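3.2 Physical layout of the refurbishment workstation and the donor machines

The desktop units examined in this study came from the stock of the Hunenska repair center, which receives retired office computers from schools and municipal offices in the surrounding district. The intake register for the period lists 2274 machines. Of these, 40 were set aside for detailed observation of the disassembly work, with preference given to full-size towers, whose interiors can be reached without removing the drive cage. Machines with cracked boards or visible burn marks were excluded at intake.

Each tower was placed on its side on the bench and opened before observation began. Drahomíra Zelenák prepared the order of work from the center's existing handling notes and revised it after 2 trial sessions. The revised order treats the processor, the memory and the expansion cards as separate groups, each with its own tray and its own entry on the record sheet. Cards are lifted along their full length and held upright until the bracket has cleared the rear wall of the case. Technicians reported that tilting a card too early was the most frequent cause of scraped slots in the center's earlier work.

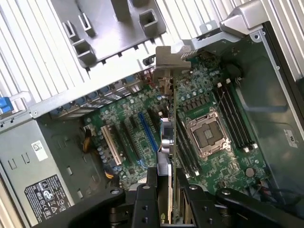 Hunenska, March

Figure 4. Interior of an open tower with the graphics card held upright near the expansion slots. The processor socket and all six memory slots are empty.

The condition shown in Figure 4 is typical of the stage at which the board itself can be inspected. With no processor installed, the pin field of the socket is exposed inside its metal retention frame, and it must be protected from dust and from contact with loose screws. The center fits a plastic cover as soon as the inspection of the pins is complete. Bent pins were recorded as a board fault and were not repaired during the study.

The expansion area required more attention than had been planned. Boards of this generation often combine several slot types, and the blue slot in Figure 4, a PCI Express x16 connector, stands beside black PCIe slots and a cream-white PCI slot. The color differences were found useful in training, although they are not consistent from one manufacturer to another. The record sheet therefore asks for the type of slot and its position, and color is entered only as a remark.

Graphics cards were graded by Edivaldo Queiroz on the basis of the connector edge, the mounting bracket and the components on the card. A bent tab on the bracket was not sufficient cause for rejection. Cards that passed were placed in padded Kundico trays, with 20 cards to a tray, and stored apart from the memory modules.

The coin-cell battery was left in its holder until the board had been graded. It was then removed and tested on a separate bench, and the result was written on the same sheet as the board. Boards kept for reuse received a new cell at final assembly. The grading results for boards and cards are reported in Section 4.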